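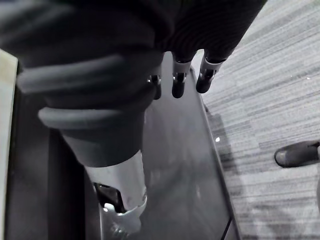
Wrist camera view: the hand in its fabric cover, fingertips just above the panel.

4. Fitting the glove and setting the hover height

I wrote this bit for new members of the Onville robotics club, so if you've built a hand before, skip to step 5. Have the arm parked and the Habte controller switched off before you start!

1. Slide the dark cover on from the fingertip end. Go slowly over the silver collars (they love to snag the lining).

2. Pull it back until the metal of each finger shows below the fabric. The black tips must stay bare.

3. Turn the thumb by hand through its full travel. If the ribs bunch up, ease the cover back a touch and try again.

4. Switch on and load the profile called Grelley 11. I always forget this one and then wonder why the fingers won't curl.

5. Lower the hand at speed 50 or less and stop while the tips are still clear of the surface. Save that as your hover height.

6. Check the wrist camera. You want the thumb and the fingertips both in view, and a bit of the panel too.

Note: a shiny panel can throw reflections at the camera. I turn the exposure down to around 90 and that usually sorts it.

CAUTION: Keep your own fingers out from under the hand whenever the power is on. If error 363 comes up, press stop, switch off and go back to step 3.

The spare covers are in the drawer marked Nevorard. Please put the old one in the mending box, even if it's only a loose stitch.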